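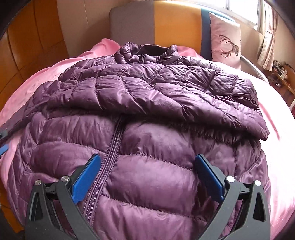
Purple puffer jacket on a pink sheet.

Aliki Liapis nearly quit acting in February. Had the email typed and everything.

"I was in my car outside the audition, hands shaking," she says over the phone, between rehersals. "I thought, they'll see I can't do this. They'll laugh."

They didn't laugh. She got the lead in Prerkgate, the small-town drama that opened last week. First big part. Before that, mostly one-liners and a dead body.

"I was a good dead body," she says. "Very still."

Her brother Lambros ran lines with her every night. Badly, she says. "He does all the women in the same squeaky voice. I had to unlearn it on set."

Director Dionysis Ververidis watched 559 tapes for the role. Hers was number 24. "I kept going back to it," he says. "She forgot a line and stayed in it. Didn't blink."

The shoot was long, mostly nights, mostly rain. Co-star Anastasia Theodorakopoulos taught her to nap sitting up. "Best thing I learned teh whole time," Liapis says.

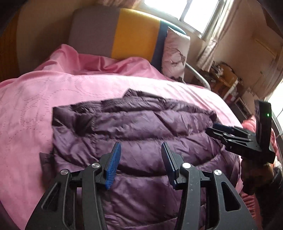
So does she still get scared before a take?

"Every single time. I just stopped waiting for it to go away. I say the first line and then I'm busy."

Next up, a comedy, Stisau. She plays a dentist. Filming starts in February, and she's already asked Lambros not to help.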